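The Refrigerator Has Notes

My refrigerator wants to know how I feel about it. I have owned it since November, and in that time it has sent me more messages than my brother has. The latest arrived at 6 in the morning. On a scale of one to ten, how likely was I to recommend my Brindik to a friend or colleague?

I tried to picture the conversation. I would have to walk up to a colleague, presumably near the coffee, and say that my milk has been very cold lately and I thought she should know.

I'm old enough to remember when a company found out you were unhappy by way of a letter. It took effort to write one. You had to be mad enough to find a stamp. My mother wrote exactly two in her life, one of them about a zipper, and both got an answer from a person with a signature. The zipper people sent her a new zipper.

Now everybody asks and I can't see that anyone reads. I went back through my email last winter, in a mood, and searched for the word "feedback." There were 948 messages. The dentist wanted some. So did the parking garage, which had my car for 30 minutes and wished to know whether the experience had met my expectations. I had expected to park. I did park. There was no box for that.
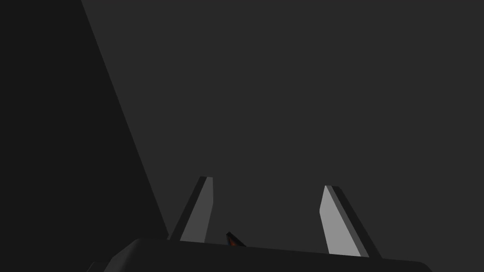
What bothers me more is what the scores do to the people being scored. Danuta Gajewski, who cuts my hair, used to work the phones at Clurkura, the insurance outfit, and she told me that anything under a nine counted as a failure. An eight was a failure! I was raised to believe an eight was a very good mark, something you could take home. For years I had been handing out eights like a generous uncle, and apparently I was getting people called into small rooms.

So I give tens now. Everyone I know gives tens. The man who delivered the wrong mattress got a ten, and then another ten for taking it away. I suppose somewhere at Grurkness Bedding there is a chart of my delight, and it goes straight up.

The defense, when you hear one, is that the numbers help them improve. Maybe so. But the hold music at my bank is the same eleven bars it was when I opened the account, and I have been plain with them about the hold music.

There's a hardware store on Sotomayor Street that has never asked me anything except what I was trying to fix. The owner listens, winces a little, and sells me a washer for forty cents. If it leaks, I go back and tell him so, and he says "huh" and hands me a different washer. I'd call that a feedback system, and a pretty quick one.

As for the refrigerator, I ignored it -- and it wrote again the next morning to say it had noticed I hadn't finished my survey. I gave it a ten and went to get the milk.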